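Search this site Enter keyword Go

What happens to the foam after the box is opened

By Aarti Sachdeva
08/01/2024

763 views 14 comments Share

Leire Bermúdez keeps a pocketknife on her key ring for cutting tape. She has run the foam drop-off in Ernmont for three years, and most of what comes through the door is still taped inside the carton it was sold in.

"People bring me the whole box," she said. "I don't mind. The cardboard goes in one cage and the foam goes in another. What I mind is when they've packed last night's garbage in the gaps."

The drop-off belongs to Tarholm, a small hauling company that also handles scrap wood and pallets. Expanded foam is not accepted in the curbside bins in Ernmont, so before Tarholm opened its side door to the public, residents had two choices. They could break the stuff up and put it in the trash, or they could leave it in the garage. Bermúdez said a lot of it had been left in garages.

"The first summer, I got foam from televisions that were thicker than I am," she said. "Somebody had been saving it since they bought the house."

Bermúdez came to the job from shipping. She worked in the warehouse at Lozano, a mail-order kitchenware seller, where she packed glass. She said it gave her some respect for the material she now spends her days getting rid of.

"Foam does its job. It's light, it takes a hit, and the plate gets there in one piece. I packed with paper for a season and we had more returns. I'm not going to tell you it's an evil product. The trouble is it works for a few days and then you own it."

Her main complaint is with shape. A flat sheet stacks. A molded piece, made to fit one item and no other, takes up a great deal of space and nests with nothing except its twin.
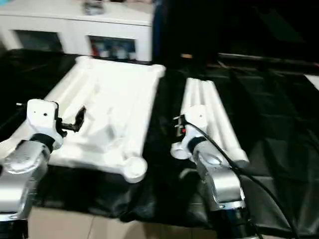
A molded foam tray, with a raised rim and recessed channels.

She asks people not to break molded pieces before bringing them in. Broken foam sheds beads, and the beads cling to clothes, blow across the lot and end up in the storm drain. A whole piece can be checked, stripped of labels and fed to the compactor in one go.

The compactor is a secondhand Jomau, bought from a fish wholesaler that was closing. It squeezes the air out of the foam and pushes out a dense block, which Tarholm stores on pallets until there is enough for a truck. In July the drop-off filled 407 bags, its highest month so far. Bermúdez put that down to people moving house.

I asked whether the blocks are really recycled. She said she gets that question every week.

"They go to a buyer who melts them down. It comes back as picture frames, molding, that type of thing. I've held the molding in my hand. It doesn't come back as more packing foam, at least not ours, and I tell people that if they ask."

The money is thin. The buyer pays by weight, and foam weighs almost nothing until it is compacted. Tarholm covers part of the cost by charging local stores for pickup. Households pay nothing. Bermúdez would like that to stay the way it is, but she would not promise it.

"If the price drops again, we'd have to talk about it. I'd sooner cut the hours than put a fee on the door. Once you charge, it goes in the ditch on the county road."

She has a short list of things she turns away. Meat trays and takeout containers are out, even rinsed ones, and so are packing peanuts, which she sends to a shipping store that reuses them. Soft foam from cushions and mattresses is a different material and jams the machine. Anything that has been painted or glued is refused too, including school projects.

"I had a solar system last spring," she said. "Nice work. Saturn had a ring. I had to hand it back."

Asked what she would change first, she did not mention the machine or the price. She wants manufacturers to print the type of plastic where it can be read. On many pieces the mark is pressed into the underside and is too faint to find without tilting it under a lamp.

"Make it big. Nobody buys a blender for how the packaging looks."

The Ernmont drop-off is open mornings through the end of August. Cartons should be opened and the tape removed. Large loads should be called in ahead of time, and Bermúdez would like drivers to use the side entrance.

Shares: 14

Recent articles
Where to take old paint in Ernmont
Pallet wood: what is safe to burn and what is not
Tarholm changes its holiday pickup schedule
Readers' letters: the county road ditch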